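How to Paint a Used Sheet Metal Bin (and Have the Paint Stay On)

Updated 2024-06-10

Quick version of this because people keep asking and I keep typing the same email. Covers used metal bins, troughs, trays, hoppers, anything open on top and made out of sheet. I use mine for firewood and for potting mix. Same steps either way.

Got most of my bins from Benavides Salvage, out in the back lot. Paid $13 for the last one. Don't pay more for a pretty one, you're painting it.

What you need

Dish soap, bucket, stiff nylon brush
White vinegar
80 grit paper, just for rust
Gray scuff pads (Flendmont are fine, any brand works)
Rags that don't shed
Metal primer, water based
Top coat, exterior acrylic
Small brush, small foam roller
Gloves, glasses, dust mask

First, figure out what metal it is

Magnet. Sticks = steel, probably galvanized if it's dull gray and has no rust on it. Doesn't stick = aluminum or some kinds of stainless. Matters for the primer. Read the can. If the can doesn't list your metal, get a different can.

Do not sand old paint on a bin until you've tested it for lead. Test swabs are at every hardware store. If it comes up positive, stop and go read up on lead, this page doesn't cover it. Also never weld or torch galvanized in the garage. The fumes make you sick. Different project anyway.

Step 1. Wash it

Hot water, plenty of soap. Inside, outside, bottom. Corners hold grease and you won't see it, you'll just see the paint letting go there in September. Get the brush down into the folds. Rinse. Wash again. I know. Wash it again.

Oily shop bin? Use a degreaser first, then the soap. Rinse till the water runs off in a sheet. If it beads up there's still oil on there.

Step 2. Look it over

Tilt it to the light. You're sorting marks into stuff that matters and stuff that doesn't. Gray scratches and rub marks: fine, paint grabs those nicely. White chalky powder: that's zinc oxidizing, has to come off. Orange or brown that's rough under your thumb: rust, has to come off. Brownish and smooth might only be dirt, so back to step 1.

Check for holes too. For plants you want them. For firewood who cares. For anything you plan to keep water in, look close at the corners of the floor and run a finger along every seam. 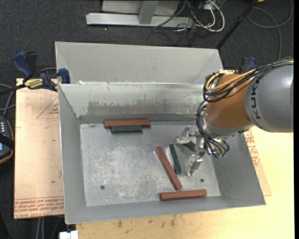 One reader wrote in to say the scratched parts of her bin held paint better than the clean shiny sides, and asked if she should have scratched up the rest on purpose. Yes. Pretty much all of step 3 is that. She'd skipped it and the sides peeled in strips you could pull off by hand. She stripped them, scuffed them, did them over.

Step 3. Scuff

Gray pad, wet, medium pressure. You want the shine gone and that's it. On galvanized don't go crazy, the zinc layer is thin and it's the thing keeping rust away. Save the 80 grit for rust spots only. Feather out past the edge of the spot a little.

Don't bother going finer after. Somebody at the store will try to sell you a whole kit with grits up to 3000. That's for car finishes. On a bin a mirror finish just gives the primer nothing to hang onto.

Step 4. Vinegar wipe

Galvanized only. Straight white vinegar on a rag, wipe everything, leave it a few minutes, rinse well, dry well. It takes the white powder off and dulls the surface a bit more. Don't mix it with bleach or anything that has bleach in it, ever. Rinse out the bucket if it had a cleaner in it before.

Then dry. Really dry. Towel, then sun, then flip it over and dry the side that was down. Folded edges hold water for hours. I leave mine overnight.

Step 5. Rough up the rust spots one more time and dust off

Same day as primer. Bare steel starts going orange again fast if it's humid. Wipe with a damp rag, let it dry, no touching with bare hands after that. Gloves.

Step 6. Prime

I use Korkier water based metal primer, gray. Any acrylic primer that says galvanized on the label is okay. Stay away from oil based and alkyd on galvanized, they can react with the zinc and the whole coat comes off later like a sunburn.

Brush the seams and corners first, then roll the flats. Thin. You should be able to almost see through the first coat. Second coat after whatever time the can says. If it's hotter than 80 out, work in the shade, becuase otherwise it skins over before it levels and you get a texture like orange peel.

Flared sides drip. Come back after a couple of minutes and catch the drips with the brush.

Step 7. Top coat

Two coats. Three on the rim, it takes all the abuse. The inside is up to you. For firewood I leave the inside bare, logs will scrape it off in a week no matter what you put on. For plants I paint the inside of the rim down to the soil line and stop there.

Growing food in it? Don't use a mystery bin. If you don't know what was in it, don't put lettuce in it. Flowers are fine. Or set a plastic pot inside.

Step 8. Wait

Dry to touch isn't cured. Give it a week before you drop anything heavy in. Two if it's been damp. I've ruined more paint jobs on this step then on all the others put together.

Drainage, if it's a planter

Drill from the inside down, scrap wood under it, slow speed, a drop of oil on the bit. Metal bit not a wood bit. File the edge off or you'll cut yourself on it next spring. Wipe off the oil, dab primer on the raw edge of each hole, then paint. Mine's 31 inches long and I put the holes mostly near the ends, since the patio slopes and the water goes there anyway.

Raise it off the ground. Bricks, scrap lumber, plant feet from Dornano, whatever. Metal sitting flat on wet concrete rusts from underneath and you don't find out till you move it.

Touch ups

Keep a little paint in a jar, label the lid. Scrape, scuff, prime, paint, just on the spot. Small brush. Do it when you see it.

Primer turned brown in one spot? Rust coming through, you didn't get it all. Sand that spot back to metal and redo it, more paint over the top won't help.

Bubbles = water or oil under there. Same fix.

Stripping and lead testing are on their own pages. Spray can version coming when I get to it.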